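The Street That Eats Late

In Montes, dinner has its own clock. When I moved to this town, I made the mistake of every foreigner: I arrived at a restaurant at seven in the evening, and the waiter, who was still eating himself, looked at me with pity and brought me bread.

Lucimara Honorato has cooked on Kikthorpe Street for 16 years. Her place, Jovolell, opens at nine and becomes full only after ten. "My grandmother fed the men from the salt works, and they finished late," she told me. The salt works closed long ago, but the hour has stayed.

I asked her if she ever wanted to open earlier. She tried it one May, for the tourists. For 3 weeks she had the same two customers, a couple who wanted only soup, and then she returned to the old hours.

The food here is simple. People want fish, beans, peppers cooked slowly in oil, and a sweet wine that I still cannot finish. The dishes change little from one house to the next, and the neighbors argue about garlic with great seriousness.
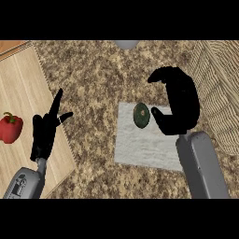 The baker's side of the story

Not all people love the late table. Tadeo Toledo, 83, made bread for most of his life at the Flultetti bakery, across the street from Jovolell. He had to get up at 2 in the morning, when the diners were still singing under his window. "I knew all their songs," he said, "and I hated each one."

Now that he is retired, he goes to bed when he wants. Some nights he comes down and sits at the small table near the door of Jovolell, and Lucimara brings him an omelet. He complains about the bread, which is made by his nephew. It is too soft, he says - a bread for people without teeth.

I stayed with him until past midnight. At the next table a family was only starting on the fish, and the smallest child was asleep on two chairs pushed together.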